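Basholm open day: how they write and keep their cell rules

I went to the open day at the Basholm training works in June. It was a half-day visit, starting at 9.30, and was aimed at people who are responsible for robot cells in small and medium factories. We have two cells of our own and a third on order, and our written rules for them have grown in a haphazard way, so I wanted to see how somebody else does it. These are my notes, tidied up a little for those in our group who couldn't get a place.

Getting there

Basholm is at the back of the Pladden estate, past the tyre depot. Parking is free but you have to give your registration at the desk. Visitors sign a sheet, get a lanyard and are given a single page of site rules to read before going any further. The page was in large type and took about a minute. Hair tied back, no loose sleeves, no lanyards past the yellow line (they come off and go in your pocket), no photographs of screens. I noticed that the person on the desk waited until each of us had finished reading and then asked where the assembly point was. Two people had to look again.

The talk

The first hour was in a classroom. I had expected slides about the law and there were a few of those, but most of the time went on the site's own rule book, which they call the Duggan book after the building where it was first used. It began as a folder of 2,512 separate instructions, gathered from suppliers' manuals, old accident reports and notices that had been stuck on walls. No operator had read all of it. They have spent two years cutting it down and it now has nearly 2,000 fewer entries than it started with.

The method was simple enough to copy. Each instruction was put into one of these groups:

Rules for anyone who enters the area
Rules for the operator on shift
Rules for whoever changes a program or a gripper
Information that is useful but is not a rule

The last group was by far the biggest. A good deal of what had been written as "operators must" was general advice, and a fair amount was about machines that had left the site. They moved the advice into training notes and threw the rest away. Every rule that stayed has an owner by job title, a review month and a line saying how you would check it was being followed. If they could not write that last line, the rule was rewritten or dropped. "Take care near the arms" went at this stage.

There was a question about whether an insurer would be happy with a shorter book. The answer was that theirs had asked to see evidence of the rules being used, and a short book had made that easier to show. I would want to ask our own insurer before relying on that.

On risk assessment, the point I wrote down twice was that the assessment belongs to the task, the part and the tooling together. A supplier's paperwork covers the arm as delivered. Once you have put your own fingers on it and given it your own part to hold, you have a different set of hazards – pinch points, sharp edges, dropped parts – and it is your job to write them down. They redo theirs when the part changes, even if the program looks nearly the same.

On the floor

After coffee we were taken through to the handling benches in small groups. The arms work in pairs over a shared bench, moving small parts between trays. The rules that apply at a bench fit on one laminated card, and our guide went through it line by line while the work carried on.
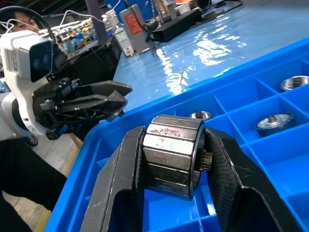

Motor rotor held in the gripper, with more in the blue tray.
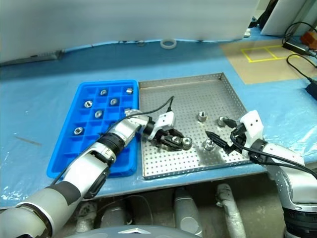

The bench card has five lines. I copied them out with permission:

1. Hands stay outside the marked edge while either arm has power.
2. Trays are loaded and taken away only at a full stop.
3. A dropped part stays where it is until the cell is stopped.
4. Finger pads are looked at before the first run and after any change of part.
5. If you are not sure whether it has stopped, treat it as running.

The third line got the most discussion. Several of us said that reaching in for a dropped part is the thing we see most often at our own sites. It is a small part, the arm looks still, and it only takes a second. Basholm used to have a longer rule with exceptions for parts under a certain size, and found that people remembered the exceptions and forgot the rule. The exceptions were removed. They also altered the program so that a missing part does not hold up the rest of the tray, which took away most of the reason for reaching in. I thought this was the most useful thing I heard all day. We have been telling people off for something that our own program encourages.

On the fifth line, the guide made the point that an arm that is waiting and an arm that is stopped can look just the same. With two arms it is worse, as one may be waiting for the other. Their rule is that one stop button stops both, with no way of stopping just one from the bench. We have separate stops on our double cell. I had thought of that as a convenience.

Grippers and pads

There was a short session on checking gripper fingers. Pads are treated as consumables, with a sheet for each pair. The check is done with the power off and locked off, by eye and with a fingertip along the pad, and you write down what you found, including when you found nothing. A row of ticks is not accepted. You have to put a word or two, such as "clean" or "worn at one end". They say this stops people filling in a week of checks in one go. I can believe it, having seen some of our own sheets.

Nobody could give me a fixed life for a pad. It depends on the part, and they change them on condition. I would have liked a figure, but I suppose it would not have been the right one for us anyway.

Cables were covered in the same session. The check is to move the arm by hand or at the slowest speed through its full reach and watch that nothing catches, pulls tight or drops into the path of the other arm. It is done after every change of tooling and signed for by the person who did the change and by one other.

Record keeping

The records are kept in a program called Uvero, which is also used for the training log. It links each rule to the people who have been trained on it, so when a rule changes their training shows as out of date until they have been through it again. You could do the same with a spreadsheet if you were strict about it. The demonstration was slow and the screen was hard to read from the back. I did not come away with a price.

Things I would have liked more of

Programming changes were skipped over. There is a rule that the person who edits a program does not approve it, but on a small night shift there may be only one person who knows how. I asked and was told that at Basholm the change waits until morning. That is fine for a training works. It would be a hard sell with a customer's order on the line.

There was also very little on cleaning, and the toilets are a long walk from the benches, so allow for that in the break.

What we are going to do

I have agreed with our production side that we will try the sorting exercise on our own rules, starting with the double cell. We will also look at putting both arms on one stop, and at what our program does when a part goes missing. The pad sheet is being changed straight away, as it costs nothing.

Basholm run the open day 2 times a year and the next is expected in the autumn. Places are free but limited. Take safety shoes if you have them, as the loan pairs only went up to a size nine.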